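Korow Street Shared Kitchen
Pantry and Dry Storage Walk-Through, with comments
Inspected by: Cherry Mae Abella
Started 7:40 a.m., Saturday. Coffee located at 8:15.

Marks used: OK, FIX, and SEE ME. The last one has no fixed meaning, but people tend to come quickly.

1. Floor clear, nothing stored under six inches
FIX. Two sacks of onions were sitting on the floor by the back door. The shelf meant for them was holding a bicycle helmet and a very nice coat. Onions moved up, coat moved to the hook, helmet still looking for its owner.

2. Shelving bolted to wall
OK on the north side. The tall unit by the Bitano mixer has one bracket that turns if you look at it hard. I've moved the canned tomatoes to the bottom shelf until it's fixed. Please don't move them back up because you like to see the labels.

3. Temperature log, dry store
Reading at inspection: 66 degrees. OK. The log itself is less OK. Every entry for the past two weeks is in the same pen and the same handwriting, and one of them is for tomorrow.

4. Humidity
52 percent. OK, and better than last time, when the crackers bent.

5. Pest signs
None found. Traps checked and reset. One contained a raisin.

6. Dry goods in closed containers
Mostly OK. Flour, sugar and lentils are in lidded bins. A bag of cornmeal was closed with a hair tie, which I admire and am still marking FIX. Jars are fine for small amounts of grain, and clear ones save everybody some guessing.

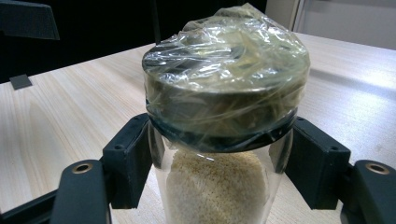
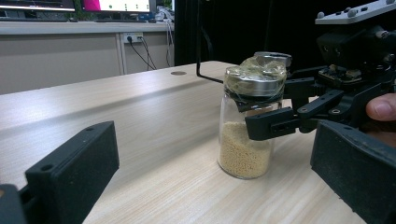 Jars from the grain shelf, lids under plastic film.

7. Labels: contents, date opened, initials
FIX, again. We own a label maker. It's in the drawer marked "label maker," and that label is the last one anybody printed. Masking tape and a marker will do. "Stuff" is not a content. "Tuesday" is not a date. A smiley face does not count as initials, even if we all know whose it is.

8. Allergens stored separately
OK. Nuts and sesame are on the bottom shelf in the red bins, lids down. The scoop in the almond bin belongs to the almond bin. It was in the oats. Oats thrown out, scoop washed and returned, SEE ME.

9. Older stock in front
Partly OK. Rice and beans are in order. The spice rack is more of an archaeological site. I removed a can of mustard powder with a price sticker in a style I remember from childhood. Drindia delivers again next week, so whoever unpacks needs to pull the old stock forward before shelving the new.

10. Fire extinguisher, pantry door
Unit tag 1055. Gauge in the green, pin in place, seal unbroken. OK. Someone has hung an apron on it. Apron removed. If you need the extinguisher in a hurry, you won't want to meet it by way of the laundry.

11. Step stool
FIX. One rubber foot missing, so it rocks. I've tied a red tag to it and put it in the office. A chair isn't a substitute, and neither is the flour bin — the dent in the lid suggests we've already run that test.

12. Lights and switches
One tube out over the spice rack, which may explain item 9. Replacement ordered through Boonyarit, part of the same order as the bracket screws.

13. Cleaning supplies kept away from food
OK. Bleach, degreaser and the mystery spray are in the locked cabinet. The mystery spray has been added to the list under item 7.

14. Exit path
Clear to the alley, 38 inches at the narrowest point, measured between the freezer and the mop sink. It was less before I moved the mop bucket. Keep the mop bucket where I put it.

Follow-up
Bracket, stool foot and light tube to be done before the October inspection. Labels to be done today, by whoever is reading this with a free hand. The marker is on a string by the door — please leave it on the string.

C.M.A.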